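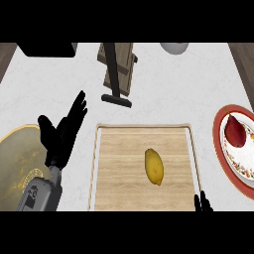 4.2 Official replies to criticism of arrests

Coding of ministry replies followed the same scheme as section 3. Total of 814 statements, all put out by foreign ministries or their press offices after a foreign government or rights body had criticised an arrest. Of these 722 could be coded. The rest were dropped, mostly duplicates or a bare "no comment" passed on by a news agency. Labelling was done in Kioko, two passes, second pass blind to the first.

Most common reply by a wide margin is the procedural one. The matter is before the courts, wait for the verdict, other states should not interfere. Turns up in 370 of the coded statements, alone or mixed with something else. Next is belittling: the case is minor, the press has blown it up, such things happen everywhere. Counter-accusation third (your own police did worse). Outright denial that anyone is being held is rare and nearly always comes from the interior ministry first, with the foreign ministry repeating it a day or two later.

Figure 4. Work surface, simulated view: arm with raised black hand, countertop, wooden cutting board.

Tone shifts with the audience. Replies given to domestic outlets are longer and sharper than replies given to foreign ones, even where the same spokesperson gave both on the same day. We had expected the reverse. Translation may explain part of it, as the English versions on ministry sites are often trimmed, and the trimmed part tends to be the sharpest part. Trumatero keeps both language versions side by side, Claltov only the English, so the comparison rests on the Trumatero half of the data. A weakness, see section 6.

Timing matters too. Where the criticism came from a neighbour or a major trading partner, 30 statements were withdrawn or reworded after first release. Typical change: "baseless" becomes "regrettable", or a line about interference disappears. August is thin in every year, parliaments are out and fewer critcisms get made, so fewer replies. We did not correct for this.

One labelling problem should be noted. Belittling and procedural replies overlap when a spokesperson says the case is ordinary and therefore for the courts. First pass put these under procedural, second pass split them. We kept the second. Zonlow codes, which we used as a check, merge the two into one catagory, so our totals and theirs won't line up for that row. Archive copies last checked 4/25/22, a few links have gone dead and are marked in the appendix.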